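Maritime Security and the Law of the Sea
Handout 4: Salvage, or Who Pays When the Ship Is Almost Lost
Oct 15, 2018

Read the first half of Witkowska before class. The second half is about harbor dredging and you are free to enjoy it on your own time.

1. The basic bargain

A salvor who goes to help a ship in danger, without being under contract to do so, may claim a reward if property is saved. No cure, no pay. If the ship sinks anyway, the salvor gets wet ropes and a fuel bill. The reward comes out of the value of what was saved, so it can never be more than the ship and cargo are worth at the end of the job.

Saving lives, by itself, has traditionally earned nothing. The law assumed sailors would do that part for free, and to their credit they mostly did.

2. What counts as danger

The danger has to be real, but it doesn't have to be dramatic. A ship with a dead engine on a flat sea can be in danger if there are rocks downwind and no other tug for 100 miles. Masters tend to remember the sea as calmer once the invoice arrives.
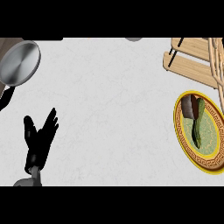

Liesl Berchtold objected last year that this gives the salvor far too much room: any ship is drifting toward rocks if you wait long enough, so where does the danger start? Fair point. Courts ask whether a sensible master, knowing what was known then, would have said yes to help. Bring a better test if you have one.

3. The Josar problem

We will use this in section, so learn the facts. The Josar, a small freighter carrying 1503 tons of fertilizer, loses steering in August off Skisley. The tug Hudavitz gets a line aboard and tows for 12 hours. The line parts. A second tug finishes the job in 50 minutes and would like all the money.

Both tugs can claim. The first must show that its work did some good toward the final result, such as holding the ship off the shoal until the other one turned up. Shares are then set by skill, risk, time and expense. Being the one who arrives in port with the ship is nice for the photographs and worth less than the crew thinks.

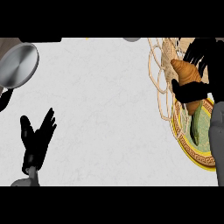

Now add pollution. Under the old rule, a tug that kept a leaking wreck off a beach and then lost it earned nothing, so tugs sensibly stayed away from leaking wrecks. The 1989 Salvage Convention answers this with special compensation under Article 14, which covers the salvor's expenses and sometimes a bit extra. Look up what "fair rate" means before you rely on it. The House of Lords had to, and the salvage industry did not like the answer.

For section: one page on how you would split the Josar reward. Pick a side. "It depends" is true and will get you a C.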